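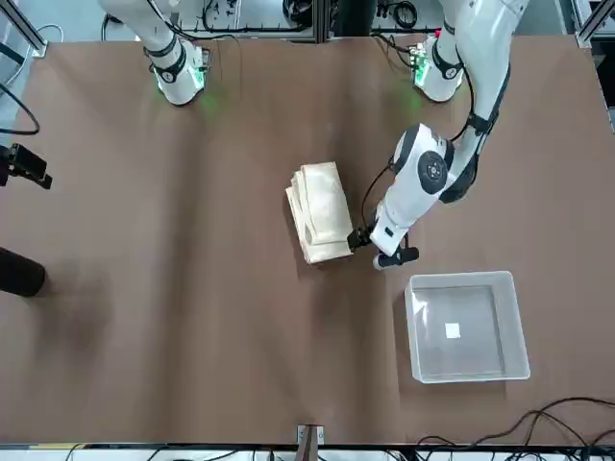 *Bag task, station 4. Left arm at the stack, bin at lower right.*

**Thread: Cable rules for two-arm tables, do we need a written one?**

**galier_bench**
We're rewriting the setup sheet for our tabletop stations and I'd like opinions before it goes out in September. The bag task is the one in the photo. My draft says:

- No loose cable on the work surface or over the front edge
- Arm cables secured along the arm with enough slack for full wrist travel
- An arm that isn't used in a task is parked outside the work area
- Bin position marked on the cover

Anything missing? Anything you'd fight me on?

**tolliver69**
First one is the one I'd enforce. You've got black cable looped over the lower right of the table, below the bin. If the left arm ever gets sent down that way with the gripper low, it can hook a loop. Tie it under the frame.

**Voko_tech**
Agree on tying it up, disagree on "no loose cable" as wording. Every station we run has something plugged in for setup and pulled later. People read "no loose cable," see that it's impossible on day one, and then ignore the whole sheet. I'd write "no cable inside the reach of either arm while motors are enabled." You can check that with a slow sweep.

**galier_bench**
Fair. I'll take that wording. The sweep would have to be at reduced speed with a hand on the stop.

**mapleshim**
Does parked mean powered? The right arm's base is lit green in your photo and so is the left one's. Our rule at Ban is that a parked arm stays powered with its motion locked out in software, and the lockout goes on the checklist. Green light by itself doesn't tell me which state it's in. Depends on the controller.

**tolliver69**
I'd go further and cut power to the one you don't need.

**mapleshim**
Then you re-home it every time you switch tasks. We logged 3,779 runs on the Trultus project and re-homing caused more trouble than the lockout did. Bad home, arm goes somewhere you didn't plan.

**tolliver69**
That's a homing problem. Fix the homing. I still don't want a live arm next to somebody restacking bags.

**Voko_tech**
You two are talking about different times. Locked out during runs, power off when hands go in. Put both lines on the sheet.

**galier_bench**
Going with that. Both arms off for any restack, no exceptions for quick ones.

**rk_34**
For the bin, mark the corners on the cover. Ours is light and it walks when it gets bumped. Also say how the stack should be laid. Paper bags with staggered edges grip differently from squared ones, and if one operator squares them and the next doesn't, your results don't compare.

**galier_bench**
Staggered is what we want for this task, but you're right, it isn't written down anywhere. Adding a line for it. Revised draft goes up tomorrow once I've redone the power section.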